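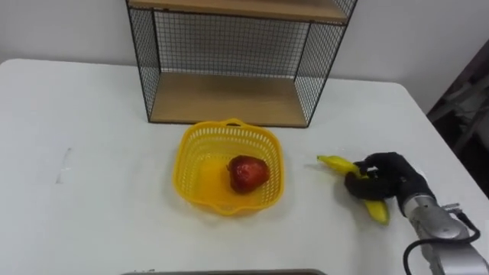
The plums have kept everyone waiting this year, Parveen Khondokar told us on Saturday, and now that they've come they have all come at once, so that you can hardly walk down the lane in Skilcombe without somebody pressing a bag of them on you.

She was talking about the Pereck, the small, dark, rather sharp plum that grows in most of the older gardens here and in the orchard behind the chapel. It usually ripens in the middle of August. This time the fruit hung on hard and green right through the month, and picking only began in earnest last week, three weeks later than most people would expect. The cold spell in February is getting most of the blame, although Ozan Keskin, whose trees are down by the stream, puts it down to the cool, grey summer and says his pears have been just as slow.

Late or not, it is a heavy crop, and a very good one for flavour. Several branches in the chapel orchard have had to be propped up with poles, and walkers are asked to go round by the lower gate until the picking is finished. Anyone in the village is welcome to fill a basket, as has always been the custom, provided they leave the two young trees nearest the wall alone, as they were only planted last winter and need another season or so to find their feet.

For the Khondokar kitchen on Mill Lane it has meant some very long evenings. The family sold 3,409 jars of jam and chutney last season and had rather hoped for a quieter time of it, but the big pans have been on every night since Thursday, and the smell of hot sugar and vinegar reaches as far as the bus stop (there have been no complaints so far, only people asking when the chutney will be ready). It needs at least seven weeks in the jar, so the answer is the end of October at the very earliest.

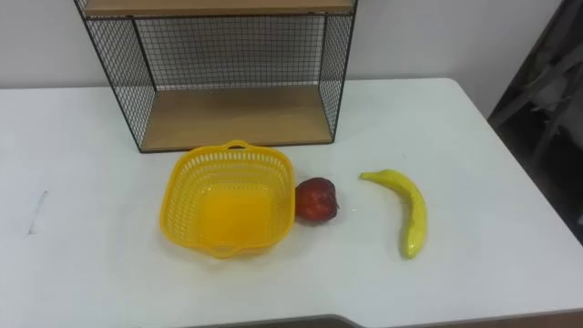

Plenty of us will be making our own, of course, and the question that comes up every autumn is where on earth to put it all. Buppha Wannasri, who ran the preserving class in the spring, likes a cool room out of the sun and a shelf you can see right along, so that last year's jars get eaten first. It needn't be anything grand. A black wire-mesh unit with pale wooden boards, stood on a table against a plain wall, would suit a fair-sized batch very nicely, with the open space between the boards for the jars. She does ask that you write the month on every lid, however sure you are that you'll remember.

Plum Day, which should have been held in August, will now take place on the last Saturday of September in the chapel orchard, from two o'clock. Aurelia Hodoroagă is judging the jams again and would like entries by noon, please, in plain jars with no ribbons. Spare boxes for picking can be collected from Tharindu Mollah at the shop.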